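Ziltcombe Linen Service Brings Automation to Its Towel Room, and Our Folders Are Doing the Teaching

October 4, 2019 -- Hi, I'm Solveig Nygård, and I run the folding floor at Ziltcombe. I've been asked to write our news up myself this time, so please bear with me, I've never done a press release before and I talk a lot!

The news is that we've signed on with Makowska, an automation firm, to bring a folding system called Zeren into our towel room. It goes live in April with 2 folding stations. Until then the job is teaching it, and the teaching is being done by people who already fold towels for a living. You pick up a gripper in each hand, you work the cloth the way you normally would (well, close to it), and Zeren learns from what you did.

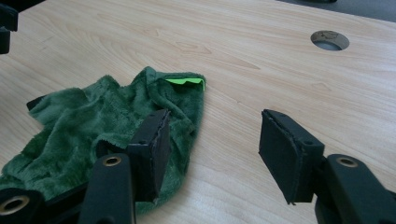 I've folded hotel and gym towels for most of my working life, and I can tell you the fold is the easy bit. Any new hire can do a thirds fold by lunch on the first day. The slow part is what comes before it, when a towel lands in front of you all bunched up and you have to find a corner you can trust. My own trick is to look for the tag. On a dark green towel with a bright lime tag poking out, your eye goes there before you've even thought about it, and then you've got an edge to follow. On a white towel with a white tag you're feeling around for it. Szymon Laskowska from Makowska wrote that down when I told him, and the next week we were practicing with towels of both kinds. I was pretty pleased with that.

So what changes for the crew? The towel room puts through 800 pieces on a normal shift, and we expect the Zeren stations to take 505 of those once they're up to speed. They'll get the plain stuff, hand towels and gym towels mostly. Robes, fitted sheets and anything with a stain or a torn hem stays with us. Two of our folders, Amirul Krishnan and Elias Salameh, are moving into a new job called station lead, with a raise, and they'll look after the stations and pull out whatever gets folded badly.

Amirul has put in more teaching hours than anyone. "My wrists were sore the first few days because you hold the thing from underneath," he told me. "Now I get annoyed when I go back to my bare hands and there's nothing to squeeze." Elias is less sold on it. He thinks the corners come out sloppy and he says so in every meeting, and Makowska has asked him to keep saying so.
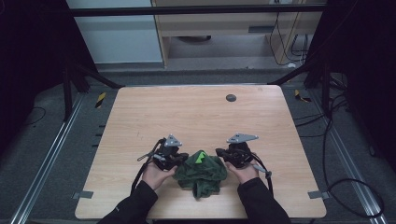
Is anyone losing their job over this? Everyone on the folding floor keeps their place and their hours, and we have that in writing from Cyril Hollis, our general manager, through the end of next year.

I pushed for that letter before I agreed to any of it -- I'd like that on the record. Cyril signed it the same afternoon. He also agreed that teaching time gets paid at the lead rate, and that anybody who doesn't want to do it can skip it, no questions asked. A couple of folks have skipped it, and that's fine by me.

We're also putting $100 a month per person toward evening classes at Cloda, the training center across the road, for anyone who wants to learn the repair side. Sign-up sheets are by the time clock.

If you're from the local press or another laundry and want to come see a session, call the Ziltcombe front desk and ask for me. Mornings are better. After lunch the hotel carts come in and I won't hear the phone.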